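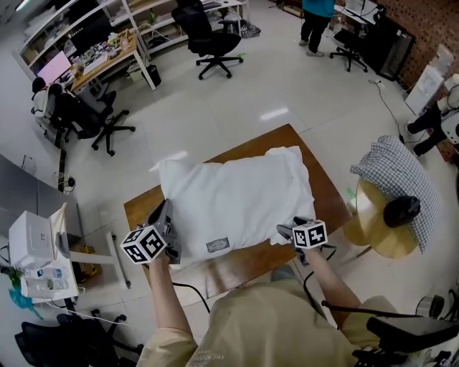
Fig. 4. Pillow on a wooden tabletop, held at the near edge.

4. Setting up the Motive field

This section covers the Motive field in the Utent case log, as used by the Fondham desk for assaults and killings reported in the local press. Read section 3 first if you haven't yet imported any clippings. You need an editor login. A reader login will show you the field and let you type in it, then throw away what you typed when you close the record.

The field ships with a drop-down list of causes: jealousy, argument, drink, money, unknown. The supplier describes this list as "ready to use." We don't agree. A word that a police spokesman used on the first morning gets picked from the list, and two years later it is sitting in a chart as if somebody had proved it.

4.1 Turn off the default list

1. Open Settings, then Fields, then Motive.
2. Clear the box marked Suggest from text. It is on by default, and it comes back on after every update, so check it again each time.
3. Delete "jealousy" and "argument" from the list. Utent will warn that existing records use these values. Accept the warning.
4. Add three new values: Claimed, Charged, Found by court.
5. Save. If the Save button stays gray, click into any other field and back again.

Note: Deleting a value doesn't delete it from old records. It turns into plain text with a small star beside it. The release notes say the star is removed at the next sync. We have never seen this happen.

4.2 Add the source fields

1. Under Motive, choose Add child field and name it Who said so.
2. Make it required.
3. Add a second child field, Date said. Use the date of the statement, which may be earlier than the date of the article.
4. Add a third, Exact words. Set the limit to 821 characters. A longer entry is cut when you export, with no message.

Caution: Don't enter "suspected" in Who said so. A passive verb is not a person. If the article won't say who suspects it, enter Not stated and leave the motive as Claimed.

4.3 Import and check the count

Masero, the import tool, reports success whenever it reaches the end of the file. That is all the green check mark means.

1. Export your clippings as one file, with no more than 2,000 records in it.
2. Run the import.
3. Open the log and read the record count yourself, at the bottom left.
4. Compare it with the number in your file.

Our own file had 2,000 records and the log showed 1,997. The three missing ones had the age of the accused typed as a word. Fix these in the file and import them alone. Importing the whole file again gives you two of everything.

5. Filter by the star described in 4.1. These are the records that still carry an old motive.

We had 139 starred records, all of them marked "jealousy." Work through yours by hand, with the article open. The Bulk convert button will offer to do it for you and will mark every one of them Found by court. Leave it alone.

4.4 Ages

Enter the age of the accused and the age of the victim in separate fields. Papers like to give one and call the other "young." Leave a blank where the paper leaves one. Do not work out an age from a school year or a photo.

If the victim is a minor, set Names to Hidden before you type anything else. The setting is said to work backward on names already entered. Hatsue Takeda tested this in March and found the name still readable in the edit history, so type it last or not at all.

4.5 If the summary looks too good

The Summary page draws a pie chart of motives once the log holds enough records. It leaves out Not stated and scales the rest up to fill the circle.

1. Open Summary, then Options.
2. Choose Show blanks.
3. Change Pie to Table.
4. Check that the total under the table matches the record count from 4.3.

If the totals differ, don't publish from the log. Send the export file to the Rafferty help desk along with both numbers. They'll probably ask you to restart first. Restart, take both numbers down again, and send those too.

Section last checked December 14, 2025. Menu names may have moved if your copy has been updated after that. Section 5 covers court dates and appeals.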